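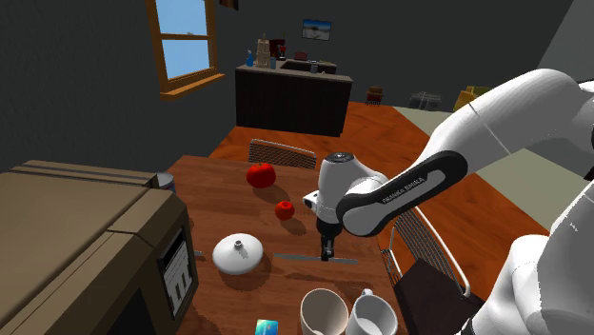 Equipment requests for the coming budget year are due at the end of November, and the automation group has been asked to explain ahead of time what it plans to ask for. The short version is one arm, one parallel gripper, one table, and a larger share of computing time than we had last year. The work itself is going on in simulation for now, with a Franka Emika arm over a dining table and the gripper pointed down at a long, flat utensil. Flat items like that are the hardest part of the table-clearing job, and they have the most to do with what we buy. A mug gives the fingers a handle or a rim to close on. A thin, flat piece lying on wood gives them very little, and the fingertips have to come down close to the surface without pushing into it.

Ravindran Varghese, who is writing the request, has split it into two parts. The first covers the arm, its controller, the mounting plate and the safety equipment. The second covers everything that wears out or gets broken: fingertips, cables, dishes, and plastic food. Last time those items were left off the form and ended up being paid for out of the travel line, and the finance office has asked that it not happen again. The second part comes to some $2,000 for the year.

The group looked at buying the arm this summer and decided to wait. The room at the Chettiar building needs a new electrical circuit and a floor that can take a bolted pedestal, and neither will be ready before fall. An arm delivered early would sit in its crate while the warranty ran. Simulated time costs us only what the computing center charges, and the room can be rearranged in a minute. We can move the chairs in, turn a mug on its side or put the tomato at the back edge of the table to see how far the arm has to stretch.

Reach was one question the simulation was supposed to settle. Bindu Mudaliar set up 335 table layouts and ran each one with the base in two positions. With the base at the long side of the table, 27 layouts had at least one item the arm could not pick up. With the base at the corner there were more, so the request will name the long side. That choice also affects the floor work, and facilities has been sent a drawing.

Two suppliers have been asked for quotes. Vundevton will include installation and a day of training. Gimon's price is lower but does not cover the pedestal, which would have to come from the Jutska machine shop. Both quotes need to be in writing before the form goes forward. Anyone who has bought from either company is asked to get in touch with Ravindran.

Other groups that expect to use the arm should send him an estimate of hours. We can offer up to 300 hours in the first year outside our own work. Please say whether you would need a different gripper, as a second one is not in the request and would have to come from your own budget.

A planning meeting will be held on 5/24/23 at 2 p.m. in the second floor conference room. Copies of the draft form will be at the front desk that morning.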